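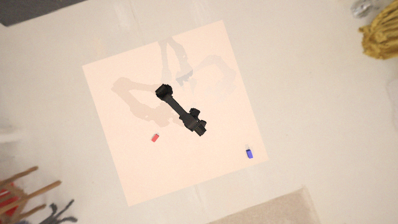 Computer rendering: black robot arm over a light peach mat.

The Ferry at Kiani
A novel by Sadia Bajwa
Trultora Press, Library and Reading Group Edition

Catalog number: 1224
Format: Hardcover, sewn binding
Length: 264 pages
Language: English
Readership: Adult
Category: Fiction / Mystery and Suspense
Availability: In stock

Overview

Nasreen Holt returns to the island of Kiani to settle her aunt's house and expects to stay a week. On her second morning the ferry arrives with its engine running, its deck lights on and no pilot aboard. The man who should have been at the wheel had called at the house the evening before and asked for a key that Nasreen did not know existed.

The island police treat the matter as a drowning. Nasreen is less certain. Her aunt kept a record of every crossing for most of her adult life, and one page has been cut from the book with a blade. As winter closes the harbor, Nasreen begins to compare the record with what her neighbors remember, and finds that several of them have agreed on a story that cannot be true.

The Ferry at Kiani is told in two alternating voices. Nasreen's chapters move forward through a single November. The aunt's chapters, written as entries in the crossing book, move backward through the years toward the event that both women have been circling. The two accounts meet in the final section.

About This Edition

The Library and Reading Group Edition contains the complete text of the novel as first published by Trultora Press. No passages have been shortened or altered. The text has been reset in a larger type size than the trade paperback, with wider inner margins so that the book may be opened flat on a table or lectern.

The following material appears only in this edition:

A foreword by the author on the writing of the aunt's chapters
A map of the island and its two landing places
A list of characters, arranged by household
Reading group discussion topics, placed after the final chapter
A short list of further reading in island and coastal mystery fiction

Readers are advised that the list of characters discloses one family relationship that the novel withholds until Chapter 9. It has been placed at the back of the book, on page 258.

Binding and Materials

Copies are bound in Doltix cloth over stiff boards. The cover is printed directly on the cloth and there is no separate dust jacket. The spine carries the title, the author's name and a blank panel at the foot for a shelf label. Adhesive labels of the standard type may be applied to this panel and removed without lifting the printing.

The edition is intended for repeated lending. Pages are sewn in sections and the endpapers are reinforced at the hinge. A ribbon marker is not supplied.

Reading Group Set

The title may be ordered singly or as a Drasetum Reading Group Set. Each set consists of ten copies of the novel, one leader's booklet and a lidded carrying box. The booklet divides the novel into four sessions and suggests a stopping point for each. It also includes a timeline of the aunt's entries in the order in which the events took place. Group leaders may wish to hold this back until the last meeting.

Sets are currently held by 154 lending libraries and reading organizations. Replacement copies and replacement booklets may be ordered at any time and need not be purchased as a full set.

Content Information

The novel contains a death by drowning, described after the fact, and a scene in which a child is lost for several hours and found safe. There is some strong language. Violence is limited to one chapter and takes place largely out of view of the narrator. Trultora Press considers the book suitable for adult readers and for older students at the discretion of the institution.

About the Author

Sadia Bajwa is the author of three novels and a collection of short stories. She worked for several years in a harbor records office before turning to fiction, and her interest in logs, registers and handwritten ledgers is present in all of her published work. The Ferry at Kiani is her second novel and the first to be issued in the Library and Reading Group Edition.

Requests for author visits, in person or by video call, should be sent to the Trultora Press events office at least eight weeks in advance. Visits are not scheduled in April.

Ordering

Orders are accepted from libraries, schools, reading organizations and individual customers. Institutional customers should quote catalog number 1224 together with their account number. Customers without an account may order through any bookseller that carries Trultora Press titles.

Single copies are dispatched by standard mail. Reading Group Sets are sent by tracked delivery and require a signature. Cataloging records are supplied without charge on request and can be downloaded before the books arrive.

Returns

Unused copies may be returned within 30 days of delivery. Copies that have been labeled, stamped or fitted with a security tag cannot be accepted unless the fault lies in printing or binding. Where pages are missing, repeated or bound out of order, the copy will be replaced at no cost. Please report the page numbers affected when writing to customer services.

Correction Notice

In the first printing of this edition, the map placed the north landing on the wrong side of the lighthouse. The error has been corrected in all copies printed after 19 Jun 2024. A corrected map on loose paper is available to holders of earlier copies and may be tipped in facing the foreword.

Related Titles

The Salt Register, by Sadia Bajwa. Trade paperback.
Four Winters and Other Stories, by Sadia Bajwa. Trade paperback, 174 pages.
Drasetum Guide for Reading Group Leaders. Booklet, revised.

Rights and Permissions

Reading groups that hold a Drasetum set may copy the discussion topics for use by their own members. All other requests to reproduce text or the map should be addressed in writing to the rights department of Trultora Press. Audio and translation rights are handled separately.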